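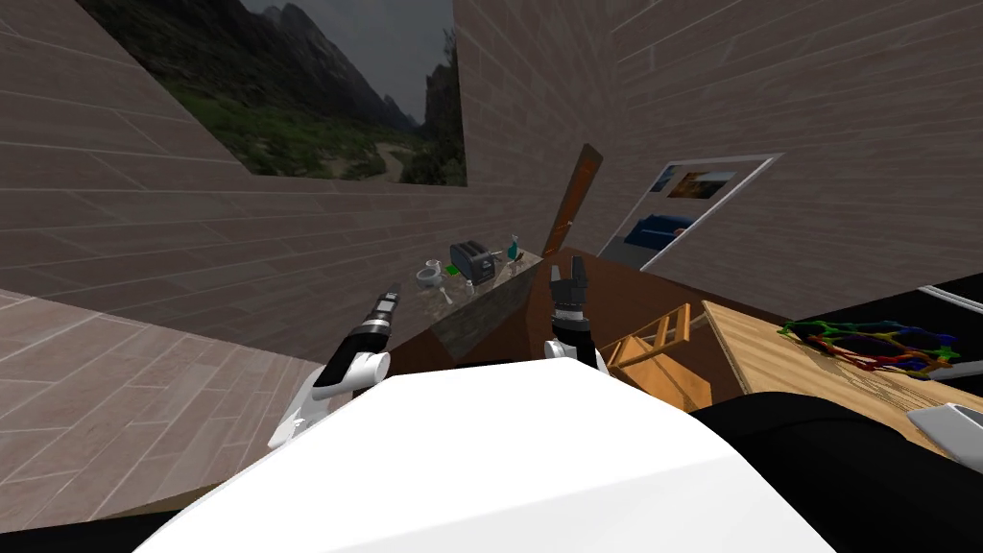

My sister-in-law warned me that Jillside only becomes good in the fourth episode, and that I should not give up before it. I gave up twice. The third time I reached episode four, and she was right, so this review comes later than I promised.

Jillside is a crime drama in 10 parts. It plays in a harbour town where the ferry company, Trukstead, employs almost every family, and where a bookkeeper has disappeared with the pension papers. The detective, Ambrose, is a tired woman who speaks little and eats in her car. The first three hours are slow. There is much rain, and every conversation stops before somebody says the important thing.

Then comes the episode with the hearing, which is more than 30 minutes in one room, and I did not look at my telephone once.

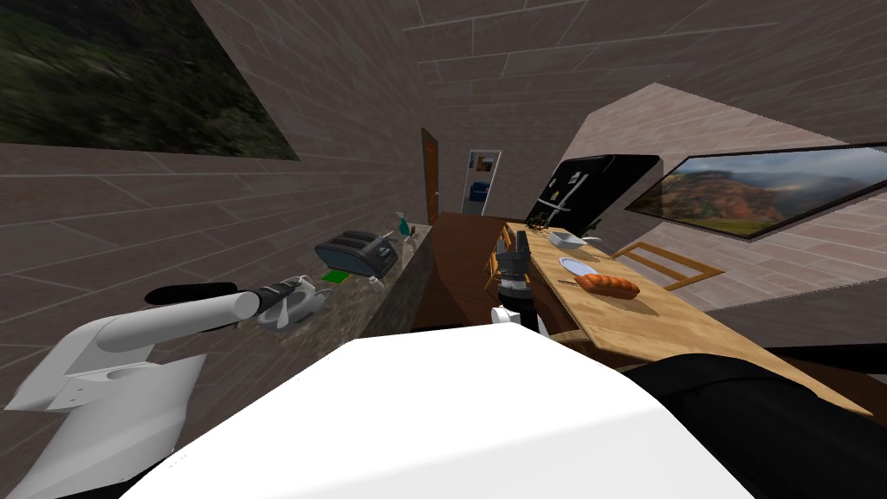

After this the writers trust the viewer more. Ambrose begins to make mistakes — serious ones — and the old union man Brevell, who was only a comic figure until then, becomes the best part of the series. His quarrel with his son in episode seven is played almost in whispers. I had to put on the subtitles, also because the sound is badly mixed and the music covers the voices.

The ending did not satisfy me fully. Two questions stay open, and one of them I think was simply forgotten. Still, I would watch a second season, if it has fewer shots of seagulls.

Four stars out of 5. Start it on a free evening and watch two episodes together.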